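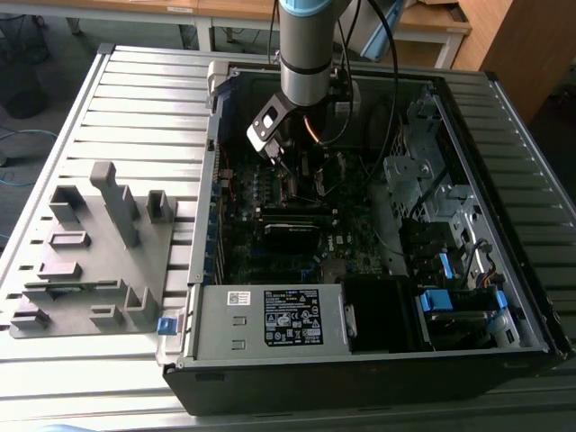

Let the Old Computers Teach the Arm

88 shares | 4 comments

I've been going to the Hivunberg shared workshop long enough to have strong feelings about its coffee, and by now I have strong feelings about its robot too. Most people who build an arm at home or in a place like ours want it to do something pretty, like stack blocks or pour a drink. I think they should point it at an old desktop computer instead, and I'll happily bend your ear about it (as the Friday crowd already knows!).

A desktop tower is a wonderfully rude thing to hand a machine. There are wires wherever you'd like to reach, and plastic clips that a person works by feel and never thinks about again. Hawi Mekonnen, who talked me into all this back in May, printed a flat plate of holders and posts to sit beside the case, and I've come to believe that plate taught us more than the arm did. You have to decide where a part will go before you ever pick it up, and I had never once done that in my own garage, where screws go to die in the carpet. 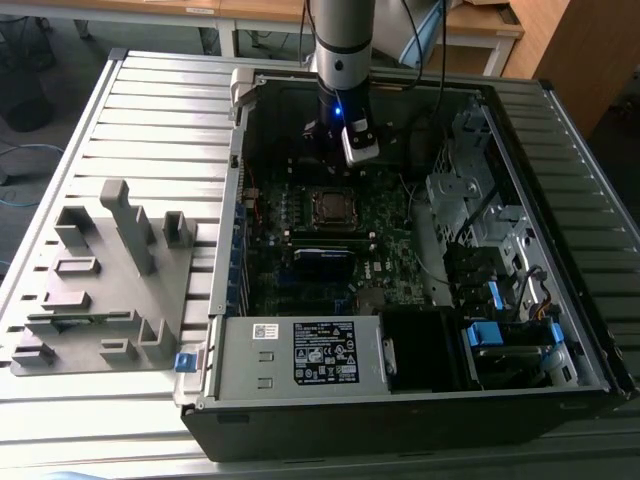
I know the complaint, and it's a fair one. I could pull a memory module in 2 seconds with my thumbs, and we spent 175 dollars on bits and pieces for Nukik (that's our name for the setup) before it did anything I'd show my sister. But speed seems like the wrong thing to ask of a hobby. Nobody scolds a man for tying his own flies. What I'd ask is whether you understand the job better afterward, and I surely do, right down to which way a latch wants to move.

So if there's an old tower in your closet, please don't haul it off just yet. Bring it by, and bring a snack too, because we tend to run past supper.

Share this | 4 comments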